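Home | Shop Diary | Older | Newer | About

February 21, 2025

Budget day. I put it off all week and then did it in one go after lunch with the door shut.

We have one arm running in the Flistbridge shop and I want a second one by July. The arm is the easy part to price. Tiltton will sell us the same model as before and the quote hasn't moved. What eats the money is everything that hangs off it – grippers, spare fingers, the wrist camera, cables, a bench that doesn't shake.

Harb came back with 2,923 for the gripper and camera together. Arnix wants less for the gripper but doesn't include a camera, and their mounting plate is extra. I wrote both out on the same sheet and once the plate is in there the gap is 133. That's small enough that I would take Harb and keep one kind of spare part on the shelf. I still want to ask Arnix about delivery before I say yes to anyone.
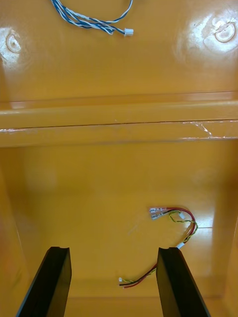
Fingers are the line I keep changing. I had two spare pairs down and made it four, then went back to three. The plain black ones we use now have a small step at the tip, and I want to order one pair with softer pads to try on wiring. Most of what we plan to give the second arm is wire of one kind or another. A red and black harness with a yellow and green twist in it, spade terminals on one end and a tiny white plug on the other, is a lot to ask of two stiff fingers. I put 100 against the soft pads and a question mark next to it.

Lighting is the other one. I left it out of the first budget and regretted it. Shiny yellow plastic throws white patches right back at the camera, worst up near the corners of the housing. I priced a diffuser panel at 50 and added it. If it doesn't help we can use it over the packing bench.

Things I took off the list: the second monitor, the rolling cart, the extended warranty. I went back and forth on the warranty. The first arm hasn't needed it, but the first arm has had an easier life than this one will.

Still to do: get the freight number from Tiltton, measure the floor by the back wall again, find out if that outlet is on its own circuit. I wrote the measurement down last summer and can't find it.

Sent the sheet upstairs at almost five. Soup for dinner.

3 comments | 6 shares

benchrat: We skipped the warranty too. Two years in, no trouble so far.

mill_and_lathe: Check the freight before you commit. Ours came in a lot higher than the quote.

odd parts drawer: Would like to hear how the soft pads do on twisted pairs. Ours wore out fast.

Older | Newer | Back to top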